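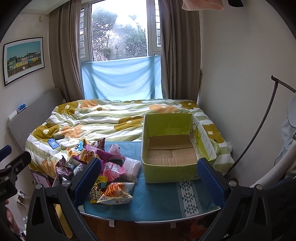
寄零食的箱子

文/多明戈·达萨(Domingo Daza)
2022年10月20日
阅读时间:6分钟

中文不是我的母语,写得慢,有些句子可能有一点奇怪,请大家原谅。

我们四个人有一个习惯,每年互相寄两次零食,一次在三月,一次在秋天。四个人是扎伊娜卜(Zainab Onyeka)、奥克塔维奥(Octavio Echeverría)、费迪尔(Fedir Savchuk)和我。以前我们住在同一栋楼里学中文,现在住在四个城市。今年秋天轮到我给奥克塔维奥寄。他搬到了通德罗(Tondero),那里的超市很小,他说货架上只有一种饼干,已经吃得很厌烦了。

我没有大桌子可以用,所以每次都在床前面装箱。卧室不大,东西一铺开,人就只能侧着身体走路。不过我喜欢在这里做这件事情。窗外都是树,下半部分的窗户我用浅蓝色的床单挡住,上面还是能看见叶子。两边的窗帘是灰褐色的,很重,我平时不拉。

墙上的画是一排彩色的房子,我在乌略亚(Ulloa)旅行的时候买的,框子比画还贵。奥克塔维奥以前说过,他想要这张画。我没有给他,寄零食可以,寄画不可以。

桌上先铺一块蓝绿色的布,再在右边放一条有几何图案的长桌布。长桌布是扎伊娜卜送给我的,本来应该放在饭桌的中间。我把箱子放在上面,这样推来推去的时候,不会刮到桌子。

关于箱子

黄绿色的箱子是旧的。我有一个坏习惯,看见结实的纸箱就想留下来,床下面现在还有好几个。家里人每次打扫都问我,这些箱子什么时候可以扔。我每次都回答:等到秋天。

选箱子的时候,我先看箱底。箱底的几片纸板要互相压住,中间不能有大的缝。如果用手压一压觉得软,我就换一个。外面印的字和条码以后要用纸盖住,寄件的柜台不喜欢看见旧的条码。上一次我忘记了,柜台的先生很有礼貌,他借给我一支黑色的笔,让我站在旁边慢慢涂。后面排队的人也很有礼貌,可是我的脸红了。

我选的寄法最多可以装3000克,箱子自己的重量也算在里面。邮费是58元。写“克”看起来很多,可是零食里面有很多空气,常常是箱子先满了,重量还没有到。只有糖和巧克力比较重。

零食先堆成一堆

我不喜欢一边拿一边装。我把所有的零食都倒在桌子左边,堆成一座小山,然后坐在地上看一会儿。地板是木头的,坐久了有点硬。看的时候我在想,哪一包怕压,哪一包不怕压,哪一包其实是我自己想吃的。最后这一种最难决定。

这次买零食,我给自己定的预算是200元。费迪尔知道了以后说太多,扎伊娜卜说太少。大部分是在街角的纳克登(Nakden)买的,那是一家很小的店,老板叫穆斯塔法(Mostafa Ait Brahim)。他问我是不是要开生日会,我说是寄给朋友,他就帮我看每一包的日期,把快要到期的都放回去,给我换了新的。我很感谢他。以前我自己不看日期,有一年扎伊娜卜收到的饼干只剩下三天可以吃,她一个人吃完了,然后给我写了一封很长的信。 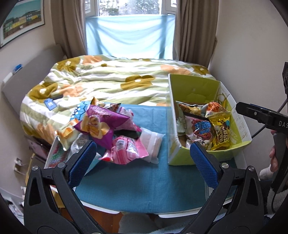 装箱中:绿色箱子里已经有几包,紫红色的那包还在外面。

装箱的顺序,我们四个人争论过很多次。扎伊娜卜认为软的袋子应该在最下面,像垫子一样。费迪尔认为应该从重到轻。我的办法在两个人的中间:重的平放在底部,大袋子靠着箱子的边站起来,小的东西塞在空的地方。站起来的袋子有一个好处,打开箱子的人第一眼就能看见正面,不需要翻。我觉得收礼物的人应该有这个时刻。

那些小包装是最有用的。它们自己不占很多地方,可以把大袋子之间的缝填满。如果还有空,我就放一双袜子。奥克塔维奥已经从我这里得到了很多袜子,他没有说谢谢,但是视频的时候我看见他穿着。

有一件事我到现在还不会做得很好,就是怎样对待充气的袋子。压得太紧,袋子会破;放得太松,路上会摇来摇去。费迪尔建议用针扎一个小孔,把空气放出来,再用胶带贴好。我试过一次,里面的薯片三天以后就软了。所以我不推荐这个方法,请费迪尔原谅我。

装箱的时候我总是把手机扔在被子上,然后忘记在哪里。被子上的花很大,黄的、粉橙色的都有,小东西放在上面不容易找到。床头上面也常常放着一些小东西,我每个星期收拾一次,过两天它们又回来了。

封箱以前

我会写一张单子,把每一包零食的名字写下来,放在最上面。名字我尽量写中文,不会写的字就照着包装抄。奥克塔维奥吃完一种就打一个分数,拍下来发给我。去年春天的单子上,最高分给了一包很普通的花生,最低分给了我最喜欢的梅子。我们为了这个梅子讨论了一个晚上。

然后是胶带。我用的是格鲁尔卡(Grurka)的宽胶带,声音非常大,晚上十点以后我就不用了,隔壁有小孩子。中间的缝贴两层,两头各贴一层,四个角不贴。贴好以后我把箱子抱起来轻轻地摇一摇。如果听见里面有东西在跑,我就打开再装一次。是的,胶带要撕掉,很可惜。

公司说48小时以内可以送到通德罗。我对这个数字没有很大的信心,上次下雨,多等了一天。不过零食不是鱼,多等一天没有关系。

给下一次的自己写几条:

梅子不要再寄给奥克塔维奥,可以寄给扎伊娜卜,她喜欢酸的。
买新的黑色的笔,自己带去柜台。
先吃晚饭再装箱。饿的时候装箱,箱子会变轻。

三月轮到费迪尔寄给我。他问我想要什么,我说什么都可以,只是请不要扎孔。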